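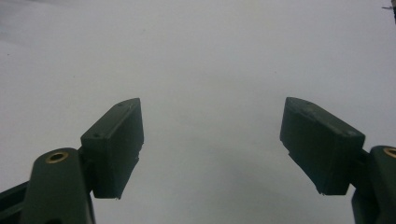
Progress report to the fund - Pistport open day, April 2023

Search this site Search Go

1. What the visit was for

The second installment of the Guston grant was tied to a public demonstration of the handling work. We held it at the Pistport workshop and 14 people came, most of them from small packing firms in the area. Two were from Dogar, who lent us the benches.

2. What was shown

Visitors saw the hand-held gripper first and were free to pick it up. It has two dark green fingers with flat pads that face each other, and a brass bushing at the rounded end of each arm. The pads are scuffed and their lower edges are uneven. Several visitors asked about wear, so we plan to log pad condition from now on.

After that we ran the Brovero arm on the carton task for two sessions. The first went to plan. The second stopped early when the arm lost its home position, and the restart took up most of the question time.

3. Spending

The day cost $900, all of it from the outreach line. Transport of the benches was the largest item. We have not touched the parts budget since March.

4. What we learned

The packing firms care more about changeover time than about speed. We had prepared figures on speed only. Three firms asked for a follow-up visit with their own cartons - we have said yes to all of them but have not set dates.

5. Next period

Fit new pads and keep the old ones for comparison. Write a restart procedure that one person can follow. Measure changeover time on the carton task and send the results with the next report.

Comments

packline_owner: Good day out. Would like to see it handle bags as well as cartons.

R. from the bench side: Please send the restart procedure when it is done, we have the same trouble with ours.

tapegun: Is the next one open to the public too?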